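Section 9. Dropped or slipping items

Use this section if the Bright table arm drops thin items, stops during a close, or reports fault 46 (grip not confirmed). It applies to arms fitted with the Erner two-finger gripper and wrapped fingers.

Fault 46 means the fingers reached the closed position without the controller seeing enough holding force. The usual causes are worn finger wrap, a grip point too far from the tips, or a lost zero position. Check them in that order.

CAUTION: The fingers can close without warning after a fault is cleared. Keep hands away from the gripper until the arm is in Hold and the status light is steady.

9.1 Make the arm safe

1. Press Hold on the pendant. Do not use the emergency stop unless someone is at risk. It releases the gripper, and the item will fall.
2. If an item is still in the fingers, support it with one hand from the side, outside the finger path.
3. Select Open Slow and remove the item.
4. Move any knives off the work surface before you reach in.

9.2 Check the grip point

Chopsticks and spoon handles are the items most often dropped. The item should sit between the tips, with both fingers touching it. If it sits lower, toward the mounting block, the tips may meet before the sides press on the item.

1. Place a chopstick across a plate so that one end rests past the rim.
2. Run the Slow Close test at 2 percent speed.
3. Stop the test when the fingers touch the chopstick and look at the wrist camera view.
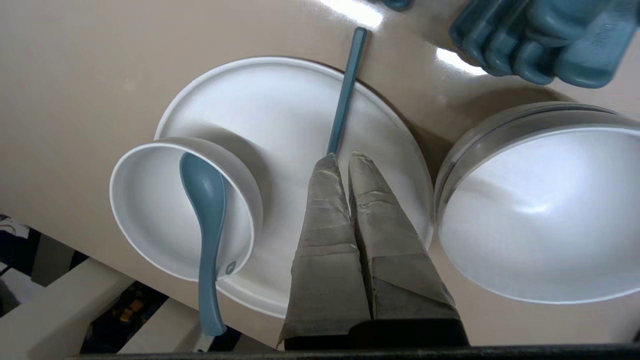 4. If the grip point is wrong, adjust the approach height in the Bevari task editor and run the test again.

Note: Wrinkles in the wrap are acceptable. Loose layers that slide under your thumb are not.

9.3 Inspect the finger wrap

1. Move the arm to an open part of the counter, clear of plates and burners.
2. Close the fingers with nothing between them.
3. Look along both fingers for lifted seams, creases at the edges and fraying at the tips. Compare one finger with the other. They often wear unevenly.

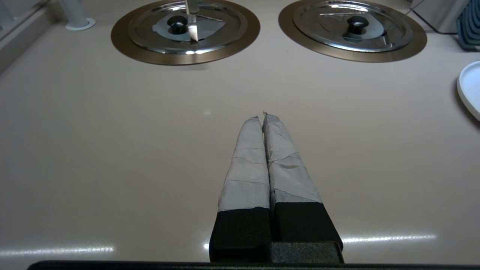 Figure 9-2. Fingers held close together for inspection. The tip of the right finger is slightly torn and frayed.

4. If either tip is frayed, replace the wrap on both fingers. Do not add new tape over old.
5. Set the zero position again after any change of wrap. Leave the gripper closed for 60 seconds before you save the value.

If fault 46 returns with new wrap and a correct zero, take the arm out of use and contact Idadby service. Have the fault log ready.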